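4. Results and discussion

4.1 Angler participation and log returns

The return rate was the first pleasant surprise of the study. We handed out paper catch logs at the Citine boat ramp, at the Petchrat tackle shop and at the two school clubs that fish the Stavness arm of the reservoir, and by the end of the season we had 816 usable trip records. A further set of logs came back with no date or no start time and was left out of the catch rate work, although the comments written on them were read and are drawn on in Section 4.4. We had planned for far fewer. The original design assumed that junior anglers would lose interest by midsummer, as adult diary keepers so often do, and the sampling plan leaned heavily on ramp interviews to make up the gap. In the end the interviews served mainly as a check on the logs.

That check was encouraging. Where a trip appeared in both an interview and a log, the number of fish reported was nearly always the same. Lengths were a little less tidy. Anglers using the printed sticker rulers tended to round to the nearest half inch even though the log asked for quarter inches, and the youngest group rounded to whole inches more often than not. We kept all lengths in the analysis but grouped them into one-inch classes, so rounding of this kind has little effect on the size structure described below. Anyone repeating the work should print the ruler with heavier quarter-inch marks. It's a small change and we wish we had made it.

Participation was uneven across the reservoir. The Citine shore, with its easy parking and flat bank, drew the bulk of the trips. The Stavness arm was fished mostly on club days, when a bus came out from town, and hardly at all in between. Petchrat sat somewhere in the middle and had the most varied group of anglers, from first-time bait fishers to a handful of very keen teenagers throwing topwater lures at dawn. These differences matter when the three areas are compared, and we come back to them in Section 4.3.

4.2 Recaptures of tagged bass

We tagged 901 largemouth bass ahead of the season, all of them taken by electrofishing at night and released within sight of where they were caught. Tags were plain yellow streamers with a number and the words "report to ramp box." Every tag report earned a hat patch. We cannot say how much the patch did for reporting, as there was no group without one, but children asked about it constantly and several families told our interviewers that it was the reason they had kept a pair of scissors in the tackle box.

Recaptures began in the first week and continued through November. Most fish were caught again within easy casting distance of the place they had been tagged, and this held even for fish at large for the whole season. Bass from the Stavness arm were the most faithful to their home bank. Only 4 tagged fish crossed the main basin, and all of these were large females released near the mouth of Mikness Creek. It is tempting to connect those moves with spawning, and the timing fits, but a tag report gives only two points on a map and the path between them is anybody's guess. We would dearly love to see an acoustic study of this group of fish.

Some individual histories were remarkable. One bass was reported on three separate trips from the same sunken tree at Petchrat, growing by one length class along the way, and seemed none the worse for the attention. Repeat captures of this sort tell us something useful about release practice. The clubs teach wet hands, a rubber net and a quick return to the water, and a fish that is feeding well enough to take a lure again has presumably come through the first capture in fair shape. We stress that the reverse cannot be read from the data. A tagged fish that was never seen again may have died, lost its tag, moved to deep water or simply declined to bite.

Tag loss was estimated from a subset of 100 fish that carried a second tag on the opposite side. Loss was low over the season and was slightly higher for tags placed by the newer members of the field crew, whose early tags tended to sit too shallow. The recapture analysis includes a correction for loss, and the pattern among areas is the same with or without it.

4.3 Catch rates among the three areas

Catch rates were highest in the Stavness arm, lower at Petchrat and lowest at Citine. Taken at face value, this would suggest that the arm holds the densest population of bass, and many local anglers would agree. The logs make the story more interesting than that. Trips to Stavness were almost all supervised club trips in the cool part of the day, with a coach on hand to point out weed edges and retie broken leaders. Trips to Citine included a great many afternoon family visits during which, according to the comments, a good share of the time went to swimming, eating and untangling line. When we compared only morning trips by anglers who had fished the reservoir before, the gap between the areas narrowed a great deal, and Petchrat and Stavness could no longer be told apart.

Time of day had a strong effect everywhere. Trips starting before 8 a.m. did best, and catch rates fell through the middle of the day before picking up again toward evening. Water clarity mattered too, although in a direction that differed among areas. At Citine, slightly colored water after rain brought better fishing along the bank. In the Stavness arm the same rain pushed silt down from the creek and the fishing shut off for days. Club coaches had told us to expect exactly this before we collected a single log, and it was a pleasure to see their knowledge borne out so clearly.

The size of fish caught was also linked to where and how people fished. Bait anglers at Citine landed many small bass together with sunfish and the odd catfish. Lure anglers at Petchrat caught fewer fish per hour but took most of the bass above the 15-inch line.
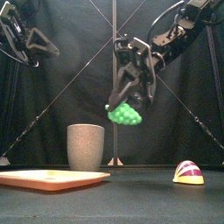

Figure 6.

Bait choice overlapped with age, as younger anglers nearly always used worms under a float, and the two effects cannot be fully pulled apart with the records we have. A design that gave the same bait to anglers of different ages on the same day would settle the matter quickly. Two of the clubs have already offered to try it, and a single Tuesday evening session on each bank would probably produce enough trips for a first look.

We also looked for signs that catch rates dropped as fishing pressure built up over the season. There was a mild decline at Citine from early to late summer, after which rates recovered with cooler water. Neither of the other areas showed any clear trend. Since more fish were released than kept in all three areas, the dip at Citine may have more to do with warm shallow water, and perhaps with bass learning to avoid hooks, than with any real loss of fish. The stocked fish released at the Mikness end in spring were too small to enter the catch and do not affect these results.

4.4 What anglers wrote in the margins

The comment box on the log was an afterthought, and it became one of the best parts of the project! Anglers used it to record weather, water level, birds, boats, lost lures and the exact reason a fish had got away. Many of these notes turned out to be useful data. Mentions of floating weed allowed us to date the late summer die-back in the Stavness arm to within a few days. Notes on shad breaking the surface lined up well with the best morning catches at Petchrat, and we now think that a simple yes-or-no box for surface feeding should be on every log.

Other comments pointed to problems we had missed. Several anglers at Citine wrote that the cleaning station tap was broken, that the line recycling tube was full, or that the lower steps were slick. These notes were passed on to the reservoir office as they came in. A number of parents asked for more shade on the fishing platform. None of this was part of our study plan, but access and comfort plainly shape who fishes where, and for how long, and so they shape the catch data as well.

4.5 Limits of the data

Three cautions apply. The logs come from people who chose to fill them in, and those people may fish better, or at least care more, than those who did not. Trips with no fish are likely to be underreported, even though the log cover asked for them in large print; the ramp interviews suggest that the shortfall was modest at Petchrat and greater at Citine. Finally, a single season can't separate the ordinary behavior of these fish from the effects of one unusually dry spring, when the upper end of the Stavness arm was too low to launch even a small boat.

A second season of logs would help with all three, and the printed forms are ready. The revised version has the heavier ruler, the surface feeding box and a comment space twice the size of the old one.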